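Home Features Opinion Back issues Subscribe

Search the magazine Enter a keyword Go

The porch test

A new method promises robots that can handle laundry in any home. Our writer is not ready to throw out the pegs.

2021-12-17

The claim, when it reached me, fitted in one sentence. A robot trained by copying people, in real homes and not in a lab, will cope with homes it has never seen. Talleo, the firm behind it, calls the method Gideo. A person steers the arms through a chore, the machine records what its cameras saw and how its joints moved, and a program later learns to link the two. Do that often enough, in enough houses, and you should get something that can pick a towel out of a basket without being told what a towel is.

I have heard versions of this before. What made me read the paper twice was a single number: 38 homes. Most work of this kind is done on one table in one room with the same three cloths.
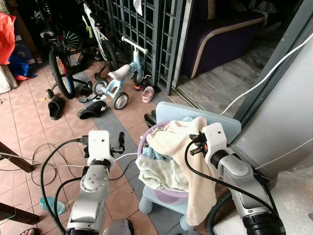
Laundry is a sensible thing to be tested on, and a cruel one. A cup has one shape. A cloth has as many as you like, and it takes a new one each time you touch it. Pile a cream towel on top of other washing in a lavender basket, let one end hang over the side, and even the question of where the towel stops becomes hard for a machine working from pictures. The porch floor is no help either, with bikes and slippers about and cables across the tiles. I will give Talleo credit for working in places like this. Plenty of their rivals would have swept up first.

Now the result. Over 900 recorded runs went into training, and the finished program was then given 200 tries at lifting one item clear of a pile. The paper reports that it did well, and in homes from the training set I believe it. In the homes held back for testing the score dropped sharply, and there were only 3 of those. You can't say much about "any home" from three doors. Ung, the firm's earlier method, was tested on more.

Duván Guzmán, who led the study, didn't argue when I put this to him. "Three is thin," he said. "We wanted more and ran out of December." He thinks the fall has less to do with the cloth than with the cameras, and that a view from close to the fingers matters more than the one from the head.

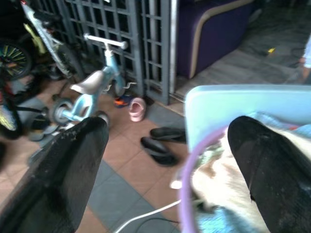
Photo: Talleo / Gideo study

Wrist cameras do bring the cloth close. They also bring in whatever lies past it, and the program has no built-in sense that the folds of a white cloth matter and a pink shoe on the floor doesn't. It has to work that out from the runs. Guzmán's team tried blurring the background during training and found it helped a little. That worries me. If blurring helps, then part of what was learnt was the porch – its tiles, its gate – and part of the good score belongs to the porch too.

There is also the matter of what counts as a success. An item had to leave the pile and stay held for a short while. It didn't have to be the right item, and nothing had to be folded, hung or put away. Tidow, a rival method, uses a stricter rule and reports worse numbers, and I trust those numbers more.

None of this makes Gideo a bad piece of work. The recordings will be shared, the failures are listed in the back pages, and the section on torn grips is better than anything I have read on the subject. But the press note says "ready for the home" and the paper doesn't. I would go with the paper.

Comments

pegbag_annie
My washing gets moved from basket to chair to bed and back again. Can it learn that?

R. Holm
Fair piece, though I think you're hard on the three test homes. Getting strangers to let you in with two robot arms must take months. Would still like to see the scores house by house.

mossworth
"Didn't have to be the right item" is the whole story for me. Should have been in the headline.

tk_lomas
Does anyone know when the recordings come out? Couldn't find a date in the paper.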